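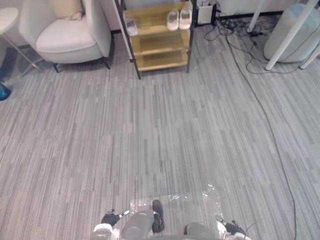

Figure 4.1. Head camera view before a demonstration. Both hands are low in the image, with the shoe rack on the far side of the carpet.

Wedcombe Robotics Short Course
Unit 4: Showing the robot a task
Handout to go with the lecture and the second lab session

4.1 Two ways to show a task

In Unit 3 we wrote motions by hand, as lists of joint targets. It works for a wave or a bow, and it gets painful as soon as an object is involved. In this unit a person does the task through the robot, and the robot records what happened.

Guiding by hand (kinesthetic teaching). The motors are set to a soft mode and you move the arm with your own hands. The joint sensors record the path. You feel the weight of the arm and you feel contact with a table or shelf. The drawback is that you are standing in the camera view, and your hands are on the arm in every image. A policy trained on those images will have learned from views it never gets when it runs alone. A second drawback is that one person can't easily guide two arms at once.

Remote control (teleoperation). You stand off to the side, wear or hold something that tracks your hands, and the robot follows. The images contain only what the robot would see by itself. You can use both arms. You lose most of the sense of touch, and there is a delay between your hand and the robot's hand that you have to learn to live with.

We use guiding by hand for the single-arm bench exercises and remote control for everything else in the course.

4.2 What gets recorded

Each demonstration is saved as one episode. In the Oltwood recorder an episode holds the head camera images, the measured joint positions, the commanded joint positions, the hand open/close commands, and a short text label for the task.

Note that measured and commanded positions are stored separately. They differ whenever the arm is moving, carrying something, or pushing against something. Students often train on the measured positions as if they were actions, then wonder why the grip is weak. When a hand closes on a slipper, the command keeps going past the point where the fingers stop. That extra travel is what holds the slipper. Throw it away and the fingers will just touch the sides.

Time stamps matter too. The Carneck rig stamps images when they arrive at the computer, and joint data when it leaves the robot. Correct for the offset before you line them up. The script for this is in the lab folder, and it needs to be run once per session, not once per episode.

4.3 The slipper task

The task for this unit is "pick up the single slipper from the left of the top shelf and set it down on the middle shelf." The pair toward the right of the top shelf stays where it is. All three slippers are white, so color alone won't tell the robot which one to take. The policy has to use position.

Look at Figure 4.1 again with that in mind. The rack is far away and small in the image. From there, one slipper and a pair are already fairly hard to tell apart at low resolution. If you shrink the images before training, check that you can still see the difference yourself.

The pose in the figure also has the hands down near the floor. An episode that begins from a pose like that includes a lot of movement that has nothing to do with slippers. Split it. Record the approach as one task and the pick and place as another, with separate labels.

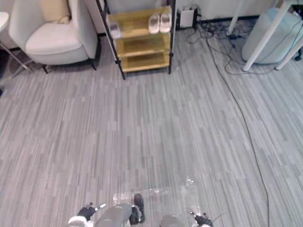 Clear materials need a word as well. Plastic film has almost no color of its own, and what the camera picks up is mostly highlights. These shift when the robot or the light moves, and a depth sensor may return holes or nonsense in the same area. A person driving by remote control has the same trouble and tends to misjudge height over it. If film is on the floor for one episode, decide whether it belongs there for all of them. Either choice is fine. Write it in the session notes.

The same goes for cables. A long black cable on light carpet is a strong line in the image, and a policy can latch onto it as a landmark. Move it now and then between episodes, or route it out of view, and in any case keep it clear of the feet before the robot walks.

4.4 How to drive

Before you engage the Raju controller, match your own arms to the robot's pose. If you engage with your arms in a different place, the robot will move to close the gap. The software limits the speed of this first move, but a slow move into a shelf is still a move into a shelf.

Move at a steady pace, slower than you would with your own hands. Pause briefly before closing the hand, and again before opening it. Keep the pauses short – a policy trained on long pauses learns to stand still.

Watch the camera view and not the robot. If you can only do the task by looking past the screen at the real rack, you are using information the robot will not have.

If you fumble and recover, keep the episode and mark it "recovery." If you fumble and give up, mark it "fail" and keep that too. Do not delete anything during a session.

If the link drops for 1,000 milliseconds the controller releases and the arms hold position. Match your pose again before you re-engage.

One person drives and one person stands at the stop button. Change places when the driver gets tired, and put the change in the notes, because two drivers rarely grasp the same way.

4.5 For the lab

Each group records 70 episodes of the slipper task. Vary the starting position of the single slipper along the left part of the shelf. Leave the pair alone until the last set, then shift it a little.

Hand in the episodes, the session notes, and a plot of measured against commanded hand position for 3 episodes of your choice. Mark on the plot where contact begins.

Reading before Unit 5: the section on replay in the course notes, and the Oltwood page on episode labels. Bring your offset value from 4.2 with you, as we will use it in the first exercise.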